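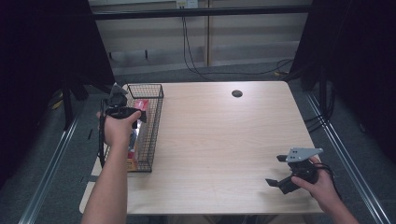

Plivthorpe Tidy Desks Project
Progress report to the Dedero Fund
July 7, 2026

Dear friends at the Fund,

It is a pleasure to be writing to you again, and with rather more to tell than last time. When we sent our first letter in November we had a rented floor, a good deal of gray carpet and a great many opinions about desk baskets. We now have a working room, and the opinions have been put to some use.

You will remember that the grant was for one fairly modest thing: to find out how a shared desk can be set up so that the person who sits down at it in the morning can start work without first moving somebody else's belongings. Our members come in at all hours, and several of them have told us that clearing a space was the part of the day they liked least. We took that to heart, perhaps more than they expected!

Desks and baskets

All 40 desks are in place. They are the pale wood-grain kind with rounded corners and a cable hole toward the back, and we bought them secondhand from Cando, who were very patient with us over the delivery (the elevator was out that week, and we are on the third floor). Two had to go back with damaged legs and were replaced at no charge.

Each desk has one basket. We tried fabric ones first, and they sagged. The black wire mesh baskets we settled on are long and narrow, and they sit on the left side of the desk, running from back to front, so that the rest of the top stays free for work. Being mesh, they let you see that there is something in them from across the room, and this has helped with the evening round more than we had guessed it would. A bright box left standing in a basket gets noticed and dealt with the same day. In the fabric ones, things stayed for weeks.

The one real disagreement has been over left or right. Left-handed members asked, quite fairly, for the basket on the other side, and six desks by the windows are now set up that way – they are marked on the room plan and can be booked like any other.

The evening round

Clearing the desks used to take one person most of an hour. The routine now is simple. Small loose things go into the basket, boxes stand upright at one end, and anything that belongs in the kitchen goes back to the kitchen. Whoever is doing the round works down one row and back up the next, and then wipes the tops. We changed the order twice in the spring and may change it again, as the row nearest the door still tends to be done in a hurry.

Baskets are emptied fully on Fridays. What has no name on it goes to the shelf by the coat hooks and stays there for a month.

Money

We have spent nearly 800 dollars of the equipment line on baskets, labels and the shelf. The desks came out of the furniture line, as agreed, and that line is now closed. There is 100 dollars set aside for replacement baskets, and we have not needed to touch it so far. The quote from Tichý for drawer units came in higher than we could manage, so we have let that idea rest and would be glad to talk it over with you if you feel strongly about drawers.

Still to do

The cable holes remain a bit of a nuisance. Pens fall into them, and the covers we ordered were a size too small. New ones are on their way. We also want to ask members what they would like the baskets used for overnight, as some would prefer to leave their things where they are and others want a bare desk every morning. We will put a short form out at the front table and send you the answers with our next report.

You are welcome to visit on any working day, and the coffee has improved a great deal.

With warm thanks,
The Plivthorpe project team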